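Squeaky floor under new vinyl plank, pull it up or live with it?

conceicao_g
Posted 2026-07-15
We had click vinyl put down in the hallway and back room in April. Two spots squeak now, one by the bathroom door and one in the middle of the room. Subfloor is OSB on joists, house is 44 years old. The installer (Dmytriv, local outfit) says it's the subfloor and not covered. Has anyone fixed this without lifting the planks?

truteo
Squeak or click? A squeak is wood on a nail. A click is the plank joint moving over a low spot. Different fix.

conceicao_g
More of a squeak by the door. The other one I'd call a click.

M. Leitão
If you can get underneath, do the door one from below. Shim between joist and subfloor, a bit of glue on the shim, don't hammer it or you lift the floor. I did 10 of them in one weekend.

hikeck
Disagree on shims. They work loose. Screw a block to the side of the joist, tight to the subfloor, with construction adhesive. Mine has held six years.

M. Leitão
Mine have held nine. Loose shims are dry shims.

conceicao_g
There's a crawl space under the hallway but the back room is over the garage, with a finished ceiling. So I can only reach one of them. 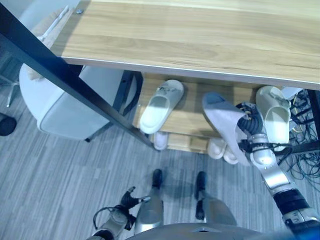

The click is in that back room. It's worse in the evening and I can't feel a dip with my foot. The installer quoted $193 to come back and lift that section, and he won't promise it fixes anything.

truteo
Put a long straightedge on it first. If the gap is over 3/16 in six feet, he should have leveled it and I'd argue the bill.

hikeck
Don't pay before you check that. Also look for an expansion gap under the baseboard. If the planks are tight to the wall they'll click no matter what the subfloor is doing.

conceicao_g
Will pull a piece of baseboard and post what I find.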